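Washable Coverings for Shared Study Tables
Second-year project report, Plinduvcombe College, Interiors and Materials

2. Background

The college library at Plinduvcombe has 49 shared tables, bought at different times and in different finishes. Students complained that marks were hard to spot on some tables and very easy to spot on others. We wanted to find out whether the colour and pattern of a table top changes how clean people think it is.

We made a short questionnaire in Kultusix and left it open for most of April. Over 300 people opened it and 100 finished it. Our reading began with Hodžić, whose chapter on worn surfaces in public buildings was the most useful source we had.

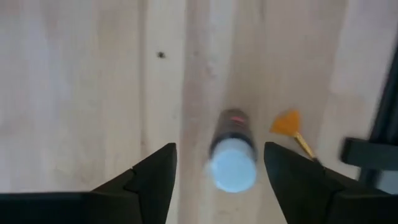
Pattern mattered more to people than colour. Plain white tops were rated the dirtiest, even when they had been wiped an hour before, and speckled grey ones did best. Pale wood came in the middle. On a light top with long streaks of grain, the bands of cream and grey are easy to overlook, but one small dark spot draws the eye, and it is hard to say if it is a knot, a hole or a bit of dirt. Several answers said much the same - people rubbed at a mark first and then worked out that it was part of the table.

2.1 Problems with the method

The questions on smell were dropped after 11 answers, as the wording was confusing. We also asked about the Pandska chairs in the same section, and some people seem to have rated the chair and table together. We have kept those answers in but marked them in the appendix.

The cleaning times came from the evening rota and were not checked.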